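Week 8: Why your depth image lies to you, and what the planner does about it

Hi all! I talked way too fast at the end of last session (sorry), so I'm writing out the part on clear and tinted objects properly. Bijan Tehrani's slides cover the math. Mine is the messier half.

Quick recap. The planner wants a point cloud, it fits a box to that cloud, and it picks a finger width from the box. Lovely, if the object is a block of wood. With see-through plastic, some rays come back from the lid, some from an inner wall, and some go all the way to the table. Average those and you get a surface floating in the middle of nowhere, and the planner will happily try to grab it.

In September I ran the old Zekden fitter on 50 grasps of tinted boxes, and 40 of them had the lid too low. I was pretty grumpy that week!

So now we do three things in the perception node. First, throw out any depth pixel whose neighbors disagree by more than about 8 mm. Second, get the outline from the color image, where the edges are usually much easier to find. Third, take the height of the table plane from outside the outline only (please, please don't skip this one, I still see it skipped in homework).
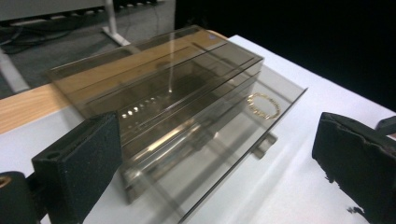

The other thing people forget is that the controller gets a vote too. Gemma Rowbotham's version in Plumholm closes at a slow fixed speed and watches the motor current, and it stops on contact no matter what width the planner asked for. Her loop runs at 100 Hz, plenty for this. If the stop comes early, log it and send the measured width back to the fitter, and your next guess gets better for free.

For the homework, start from the Briten branch and leave Montoya alone, it's half broken at the moment. Plot planned width against measured width and write me a paragraph on the worst one.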